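Parcel season has started at my place

November is when I lose my mind a bit over mail. Every birthday in my family falls between now and New Year's, plus Christmas, plus the little shop, and I've decided this is the year I finally get organised about it. I say that every year, but this time there's a spreadsheet!

If you're new, I sell knitted things under the name Drevard (mostly beanies, the odd scarf, one very ambitious cardigan that I'll never make again). Last year I sent out 358 parcels, and so far this year I'm at 365 with the busy bit still to come. For a one-woman show with a day job, that feels like a lot of trips to the post office with bags hanging off both arms.

My big discovery has been switching from boxes to soft plastic mailers. I held out for ages, mostly because I love a box and the colour of brown paper makes me happy, but knitwear doesn't need a box. It squashes down, it bounces back, and the mailers take up next to no room in the hall cupboard. I do wish I could find a compostable one that doesn't split at the seam. I've tried the Runberg ones and they were fine until it rained.

The other thing I've changed is having a crate for the ones that are waiting their turn. Before this they lived on the couch, which meant they also lived under the cat. 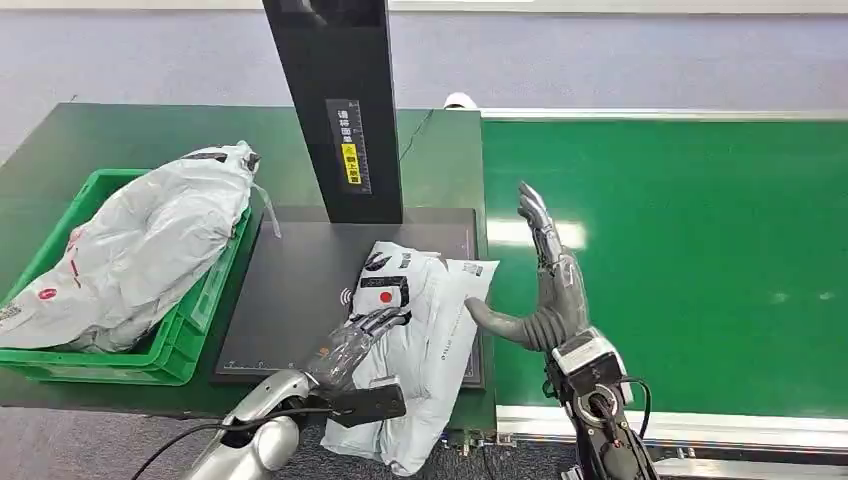 White mailers and a bright green crate. My kind of colour scheme.

The crate rule is simple: if it's in the crate, it hasn't been weighed. I pull one out, lay it flat, check the label, and write the weight in the spreadsheet before I touch the next one. I used to do the whole pile and write it all up afterwards, and you can guess how that went. Ilgın Şimşekoğlu, if you're reading, I'm still sorry about getting the mustard beanie instead of the grey one, and thank you for keeping it!

Slots along the rim of a crate are handy too, by the way, you can get your fingers in and drag it over without standing up. Mine's already full again and I've got 4 orders to finish tonight after dinner, so the kettle's on and I've got my favourite slippers out.

Next post will be the wrapping paper one, I promise. I've been saving offcuts since March and the drawer doesn't close any more.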